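Home | Kitchens | Bathrooms | Utility Rooms | Gallery | Contact

Whitlock Kitchen, Jidside

A white kitchen with a marble-patterned splashback, part of our Whitlock range. Finished work was signed off on 5/3/19. The page has one view, with notes on the parts people ask about most.
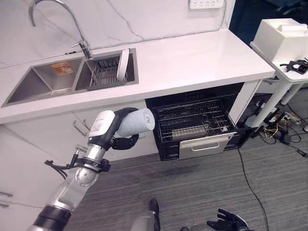 Sink run with the dishwasher open under the worktop.

Worktop and sink
White worktop with a double stainless steel sink set into it. The dark grey dish rack sits inside the right-hand bowl, so the left one stays free for washing up. The curved chrome tap is fixed behind the bowls. The sink is our double model, 352 on the current price list.

Splashback
White with grey veining, behind the sink and worktop. The power strip is mounted high on the wall, well away from the tap. Wipe down with a damp cloth and washing-up liquid. Don't use cream cleaner on it.

Dishwasher
Fitted below the worktop, with a drop-down door. The metal basket lifts out of the rack for filling. Allow room for the open door when planning where a table or trolley will go. We are asked about this more than anything else.

Cupboards
White fronts with metal handles. Spare handles can be ordered through Grukico, part number 61, and usually take 2 weeks to reach us. Old screws will fit.

Floor
Grey carpet was already down and the client kept it. For new work we would suggest vinyl in front of a sink, and we can quote for that separately. Fitting starts at 115 for a small room.

More Whitlock kitchens will be added in September.

Contact the Jidside showroom | Copyright Whitlock Kitchens | Back to top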